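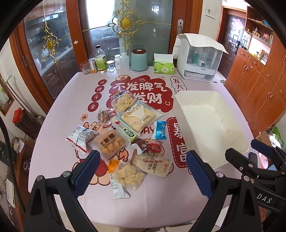

By the second verse I'd stopped worrying about the key change and was just playing, Leopold Zürcher wrote to us after his first rehearsal on keys, and he's been with us ever since.

Notices > Bands and Players > Bass > Cadwaladr

Bass player wanted for Cadwaladr (Sidstead)

We're a four-piece that is currently a three-piece, and we'd love to fix that before summer! Our bass player is moving away for work in June, on very good terms, and we're looking for somebody to step in for good. Not a session job, not a fill-in. You'd be a full member, with a say in the songs and an equal split of whatever comes in.

We play loud, melodic rock with a fair amount of synth and a lot of shouting along. Our first album, Starnon, came out on our own label and we pressed 217 copies on vinyl, all gone now. The second is half written. Several of the songs have only a placeholder bass part (Zakhar's left hand on a cheap keyboard, mostly) and they are crying out for a real one.

What the band does at the moment: rehearsal every Tuesday at 7 in the evening, usually until 10, in a room above the old print works. One or two shows a month, most of them within a couple of hours' drive. We also have 8 dates booked for the fall, ending at Kotgate, the biggest room we've ever played. It holds 972 people and we're opening, so we won't pretend they're all coming for us, but we can't wait.

We'd like you to have your own bass and a way to get to Sidstead. There's an amp and cab in the room you can use. You should be comfortable with a pick, since a lot of the older songs are fast eighth notes from start to finish, and happy to play with your fingers on the slow ones. Backing vocals would be wonderful - Leopold takes the high part and there's a big hole where the low one used to be. Reading music isn't needed. Some stage experience helps, though if you've only ever played in bedrooms and can hold a groove, please write anyway.

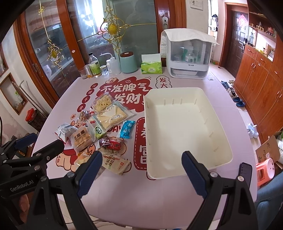

Do I need to know the whole album before I try out?

Learn 2 songs from it, any two you like, and we'll jam on something new for the rest of the hour.

Tryouts are relaxed. You plug in, we run your songs a few times, then we talk. We'll let everybody know either way within a week, and we pay for parking.

Age, gender and day job don't matter to us. Being on time does, a bit, and so does being decent company in a van.

To apply, send a short note to Zakhar Nechyporuk (drums, and most of the emails) through the contact form on the band page. Tell us what you've been playing and which records you'd grab first, and add a link to any recording with you on it. Phone recordings are fine!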